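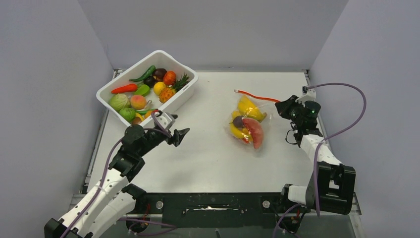 Figure 3. Basket with toy fruits and vegetables on a white work surface.

Section 3. Setting Up the Play Kitchen Corner

3.1 Before you begin

This section covers the assembly, placement and first cleaning of the Bratu play kitchen, as supplied by Jimosar to day care rooms, waiting areas and libraries. It applies to units with a serial number beginning with 2016 or later. Owners of earlier units should use the separate sheet packed with the side panels.

Assembly requires two adults. Keep children out of the room until every step in 3.2 and 3.3 has been completed. Check the contents of the carton against the packing slip before opening any of the small parts bags. If a part is missing or damaged, do not continue. Contact the supplier and quote the number printed on the slip.

Note: The screws for the shelf and the screws for the back panel look alike but differ in length. Leave them in their own bags until needed.

3.2 Assembling the unit

1. Lay the back panel face down on a blanket or a piece of clean cardboard.

2. Fit the left and right side panels into the grooves of the back panel. The holes for the shelf pegs must face inward.

3. Insert the back panel screws and turn each one by hand until it holds. Do not tighten fully.

4. Slide the shelf in from the front and seat it on the pegs.

5. Raise the unit to its upright position. One person should hold the top while the other guides the base.

6. Place the counter on top and press down at each corner.

7. Tighten all screws with the key supplied. Stop when the screw head is level with the panel.

Caution: Do not use a power driver. Too much force may split the panels, and damage of this kind is not covered by the warranty.

3.3 Placing and securing the unit

1. Choose a level floor against a solid wall. Allow 3 feet of clear space in front of the counter.

2. Keep the unit away from heaters, window cords and door swings.

3. Fasten both wall straps using anchors suited to the wall type. Anchors are not included.

4. Pull the top of the unit forward firmly. If it moves away from the wall, refit the straps and test again.

Warning: An unsecured unit can tip and cause serious injury. The wall straps must be used in every setting, including rooms where children are always supervised.

3.4 Stocking the shelf and counter

Play food, cups and plates are sold separately. Only items marked as suitable for the age group using the room should be placed within reach. Heavy items belong on the lowest shelf. Containers should be open at the top and light enough for a child to carry when full.

Small pieces must be tested with a choke tube before use in rooms for children under three. Any piece that fits entirely inside the tube must be removed.

3.5 First cleaning and regular care

1. Wipe all surfaces with warm water and mild soap.

2. Wipe again with clean water and dry with a soft cloth.

3. Wait 15 minutes before allowing children to use the unit.

Wash hard plastic play food weekly, and at once if a child has placed it in the mouth. Cloth items should follow the care label sewn into the seam. Do not use bleach on the counter or the painted panels.

Check the screws and wall straps every month and record the result on the card inside the back cover of this manual. Replacement straps may be ordered under the part name Clevell.

Section 3 revised 23 March 2020. Approved for issue: Weronika Jakubowski, Product Safety.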